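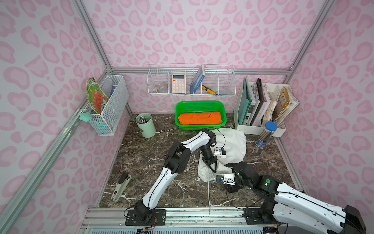
Chalerm Thongsuk says I should just ball up my cloths and shove them in a drawer like a normal person, and that folding a rag is a waste of a perfectly good evening. He left that under my last laundry post and I've been arguing with him in my head ever since!

So this is me arguing with him in public. I like a folded cloth. I like opening a basket and seeing a tidy orange roll of a thing sitting there waiting for me, and I really don't like digging through a wad of crumpled white cotton when there's coffee all over the counter (my coffee, always my coffee).

I started doing it this way back in March, when we moved into the apartment on Escobedo and lost every linen closet we ever had. One open shelf, 18 inches deep, and that was it for the entire household. Sheets went under the bed, towels went on hooks, and the cleaning cloths went into plastic baskets with holes in the sides. Best few dollars I've spent. You can grab one by the rim with one hand, crumbs fall right through, and the bright green is impossible to lose, even in my house.

How I do it now: shake the cloth out, lay it on the table, and get the back part flat first. Don't touch the front yet. If you go pulling at every corner at once you end up with a twist in the middle and you have to start over. Once the back is lying nicely, smooth toward yourself, then fold in the long sides and turn it over on itself until you have a fat strip as long as the basket. In it goes, lengthwise.

White ones are the worst for this, by the way. I can never find the hem. I end up chasing the edge across the table with both hands, and the front stays bunched up long after the rest has given in.

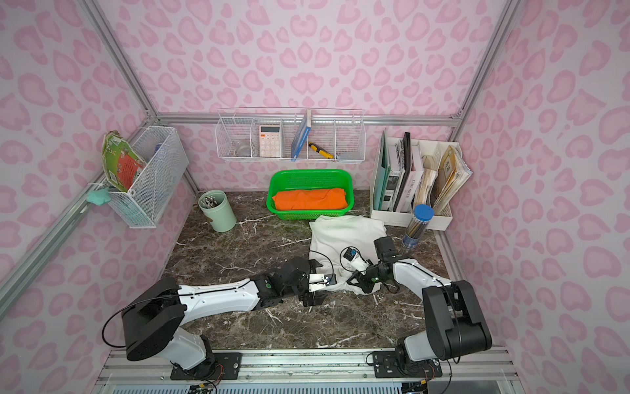 What goes in which basket

Green is for the kitchen cloths. I had a second one from Hulell for dusting, but the handle side cracked, so the dusting cloths are living in a Mevley shoebox until I find a color I like. If a basket won't take another cloth without squashing, something has to go to the rag bag – that's the entire system.

Next time, fitted sheets. Pray for me.

Posted September 2024

Home | Laundry | Kitchen | Small Spaces | About

3 comments

Chalerm Thongsuk
Still a drawer man. But I did buy a basket.

Dottie
Do you iron them first? My mother ironed dishcloths and I swear they stacked better.

mapleandmop
I roll mine and stand them on end, fits 19 in a basket where I used to get a dozen. Worth a try before you do the sheets!

Contact | © Vudden Home Diary | Back to top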